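Paper bag as toy bin, revision 2

17/03/2019

The wicker basket from Hemcombe lasted until August. Its replacement is a brown kraft paper bag, opened wide, rim folded outward and held with black tape. Flattened cardboard lines the floor.

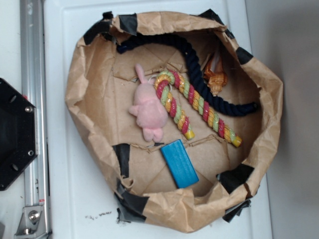

Navy rope along the top, striped rope below it.

Tape is the weak point. It grips the outer face well enough but lifts wherever the paper creases. I use Zokero 2-inch, at more than 81 cents a roll. The thick rope goes in first, against the wall, and the striped one sits inside its curve. A soft toy takes the left side.

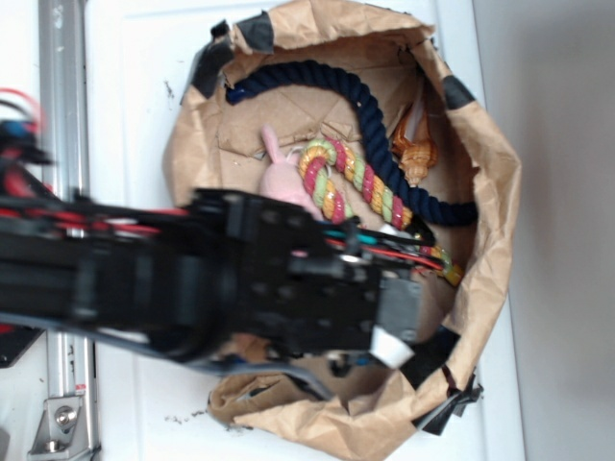
Next revision

Ynyr Craddock suggests a double fold at the rim. I will try that with less tape.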